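Minutes, Grongate Allotment and Garden Club, Sep 7, 2021

I'm taking notes again, so you get them my way. We started late because the side door was stuck (push it low down, near the hinge) and then the kettle had to go on.

**June minutes.** Passed, with one fix. I wrote that the Podidside beds get water every evening. They get it every other evening. Sorry to everyone who turned up with a dry hose!

**Water.** This took up most of the night. The bill came in at $713 for the summer, and there was a fair bit of groaning. I think it's the leaky joint by the compost bays, and I said so, and a couple of you think it's people leaving the sprinklers on while they go home for lunch. Could be both. We agreed to get the joint fixed first and see what the next bill looks like. The quote from Sisodia Plumbing is $240 with parts. Their other quote was $300, but that one included a new tap we don't want. Voted on, carried, one against.

**Rain barrels.** Skultilex, the hardware place out past the bridge, will let us have barrels at cost if we pick them up ourselves. I'd love four of them along the north fence, where the shed roof drains. Somebody asked if they'd breed mosquitoes and I said we'd put mesh on top. I'm going over there with the truck and will report back.

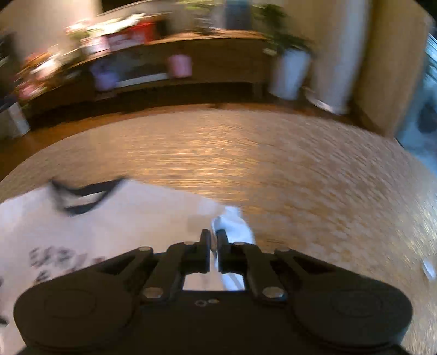
**Waiting list.** We're up to 22 names, so the half-plot idea came around again. I'm for it. A full plot is a lot if you've got a job and kids, and I see plenty of them going to bindweed by July. The worry is paths, as each split needs a new one and that eats growing space. We left it that I'll sketch out how plots 6 and 7 would look cut in two and bring the drawing next time.

**Tomatoes.** Blight on the Podidside end, and it's bad. Please bag your plants and take them home, and don't put them in the compost bays, even the bits that look fine.

**Harvest supper.** Still on, still potluck. We have far too many zucchini dishes signed up already (mine included), so if you can do bread or a dessert, switch over on the sheet by the door.

**Any other business.** The good wheelbarrow is missing again. If it's on your plot, bring it back to the shed, no questions asked.

Next meeting is same place, same time, and I'm bringing the plum cake.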